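Home | Notebook | Materials | Open Bench Hours | Contact

Workshop notebook – November, foam and fabric signs

Carrying on from the adhesive notes. The question is still how to get cut foam letters to stay on hanging cloth without the cloth sagging between them, and without leaving marks when the letters come off. Bereket wants an answer before we cut the set for the Skullach lobby.

Started at 9:30. Cloth was the black cotton from the Tzanetos roll, not ironed. I know Marina prefers it steamed first, but the customer will be hanging it straight out of a bag and I wanted to see it that way.

Cutting. New blade in the knife, 3 passes per edge. Two passes leaves a torn strip on the back face that has to be sanded, and sanding takes longer than the extra pass. The inside of a lowercase "a" is still the worst part. I drilled a start hole and worked outward from it, turning the foam and keeping the knife hand still. Renji cuts the counter first and the outline last, so there is more material to hold on to. Tried it his way on the second one and will keep doing it.

Outlines. A thin white edge helps a lot on dark cloth, mostly with the stronger colors. Pale letters read fine without one. Painted edges need a full night before anything is stacked on them. The batch I stacked in the afternoon last time picked up marks from the sheet above and had to be redone.

Layout. Straight rows show every error. If one letter drops a little, the eye goes right to it. Letters set at slight angles are more forgiving, and big letters low with smaller ones over them makes a short name readable from the door.
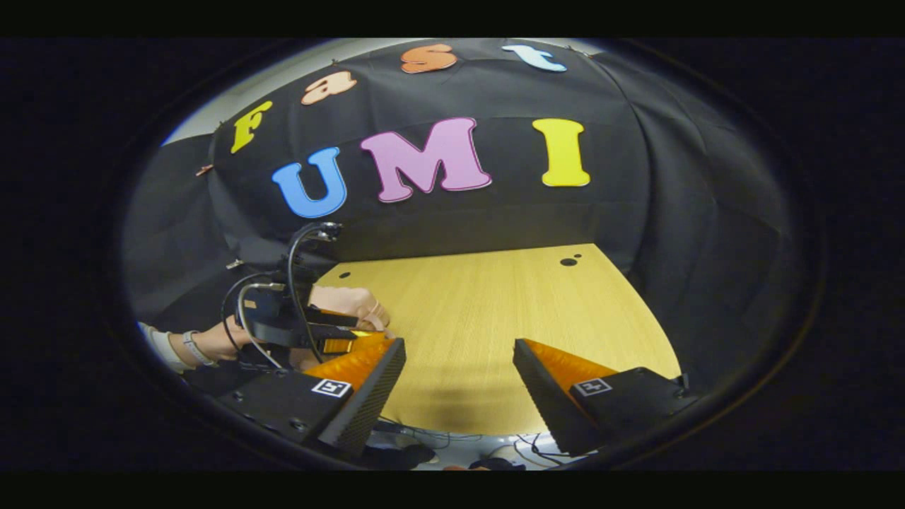
Pins vs. tape. Double-sided tape let go of the cotton overnight on both trial pieces. It holds to the foam and brings lint away from the cloth, so it can't be reused either. Hook dots were better but showed as bumps when the light came from the side. Pins put in from behind the cloth at a shallow angle are the best so far. Two per narrow letter, more for an M or a W. Steep pins come through the face of the foam, and the hole can't be hidden.

Weight. Hung a test strip with 240 grams of foam and watched the top hem. No sag that I could measure by lunch. Ákos says to leave it a week, and he is right, so it is on the back rail with a tape flag on it. Please don't move it.

Wrinkles. Marina came by at 4 and still wants the steamer. We agreed to do one panel each way and let Bereket pick. My view is that folds at the sides don't matter and folds running behind a letter do – they push one edge forward and it throws a shadow.

Stock. 16 sheets of foam left, mostly yellow and pink. Blue is down to offcuts. Marjatta is placing the Pluvus order and will add blades and one can of white.

To do:
- second panel, steamed
- try shorter pins
- ask Zindason if they still sell the heavier cotton
- check the strip on the back rail
- label the paint jars, the lids have been swapped again

Recent entries
Adhesives on cotton and felt
Sharpening vs. replacing knife blades
Paper templates for rounded letters
Skullach lobby: first measurements
Storing foam sheet flat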